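Palcombe Playroom Project
Progress report to the Engelhardt Fund, second half of the grant period

Summary

The grant was for 3,225 pounds, to re-equip the playroom at Palcombe and to set up a lending scheme for families with children under five. Most of the money has now been spent. The room is open, the lending scheme started in October, and the one item still outstanding is the floor matting, which we expect to have in place before the end of January.

Spending

The largest single cost was shelving, bought from Skornier. Their first delivery was short of brackets and the missing ones took a further three weeks to arrive, so we opened later than we had told you. The second largest was the toy order, placed with Zadex in two parts. We held back part of the order until the first lot had been in use for a while, and changed it slightly as a result: fewer jigsaws, more balls and more things to handle. A small underspend on storage has been moved to washing and replacement, as agreed with your office by email.

Attendance and lending

We have run 36 sessions since opening, against a target of 30. The usual number of families at a session is six, rising to eight or nine in wet weather. Some 20 families have joined the lending scheme. Loans are for a fortnight and most things come back on time. Two puzzles have been lost and will not be replaced.

Sorting and storage

The toys used to be kept by type, with balls in one crate, soft toys in another and so on. Parents told us the youngest children only ever got as far as the first crate they came to. Since November we have kept mixed collections, put together for handling and exploring, and we add cloths so that there is something to pull away and look under.

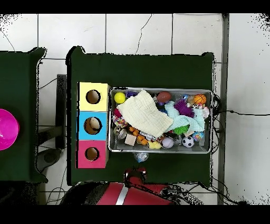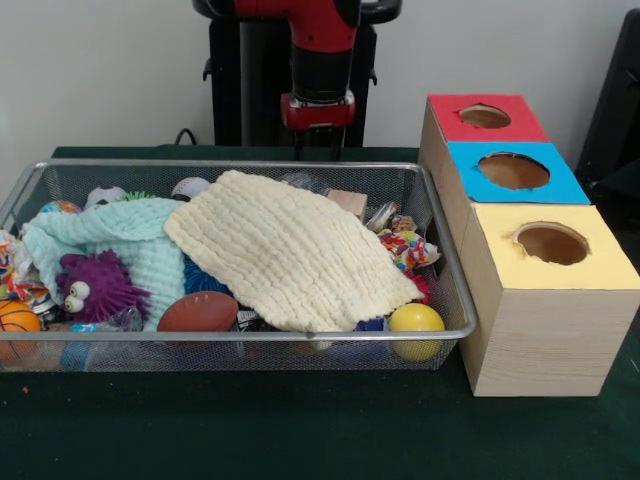 Mixed collections have been the most used part of the new stock and we would like to build on them. They take longer to check than a crate of one kind of thing, and staff now allow a quarter of an hour for it at the end of a session. What goes into them is deliberately varied to the touch: the large cream cloth has a quilted feel, the purple toy is a good contrast to it, and the balls include a football and a small basketball. The stacked box in yellow, blue and pink, with a round hole in each section, is a posting toy and gets used alongside the collections. Children post whatever will go through, so it has to be emptied before anything is counted as missing.

Cloths are washed weekly and the soft toys once a month. Hard toys are wiped after each session. We had not budgeted for the amount of washing and the figure for next year has been raised to reflect this.

Problems

Apart from the late shelving, the main difficulty has been labelling. The labels we bought came off in the wash - we have gone over to sewn tape, which is slower but stays on. The cupboard door also sticks in damp weather and the landlord has been asked to look at it.

Next steps

Before the end of the grant we plan to lay the matting, put together two more mixed collections for the lending scheme and ask all member families to fill in a short form about what they have borrowed. A final statement of spending, with receipts, will follow in March.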